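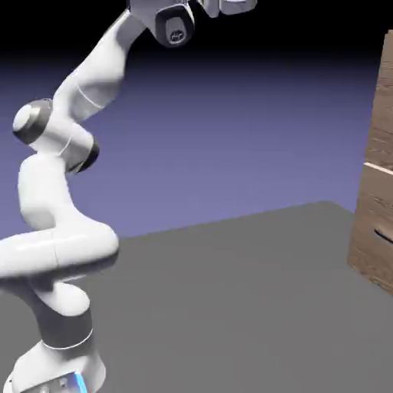 A white robotic arm with dark bands at its joints. Computer image.

Does a new law really change anything?

You may hear a grown-up on the news say, "We passed a law today!" People clap and shake hands. It sounds as if the job is done. Is it? Let's look harder.

Take the made-over rules for school lunches in the state of Prillumura. Lawmakers there wanted every school to serve fresh fruit. First, somebody had to write the idea down. The written idea is called a bill, and a bill can't make anybody do anything. It's just paper with a number on it.

Next, a small group of lawmakers read the bill and argued over it. Most bills stop right there. They aren't voted down. They just sit in a pile until everyone forgets them, so be careful when a politician brags, "I wrote a bill!" Ask what happened to it.

The lunch bill did get out of the pile. It had to pass 2 votes, one in each part of the legislature. In the second vote it won by only 4. Both sides said that the people were with them. Can both be right? Probably not. A vote in the legislature tells you what lawmakers chose that day. It doesn't tell you what everybody at home thinks.

Then the governor signed it. Now it was a law - but look at the small print. The rules would not start until December, and the law set aside no money for fruit. The town of Stanen had 8 schools and some spare cash, so its kids got apples. The town of Hegarty had neither the cash nor the apples. Same law, different lunch.

Does that mean laws are useless? No. Without this one, Stanen might not have bothered. But "we passed it" and "it works" are two different claims, and you should want proof of each.

Try these questions next time:

Is it a bill or a law?
When does it start?
Who pays for it?
Who checks that it's being done?

If the person on TV can't answer the last one, keep asking.

Words to know

Bill: an idea for a law, written down.
Legislature: the group of people elected to make laws.
Governor: the person elected to lead a state.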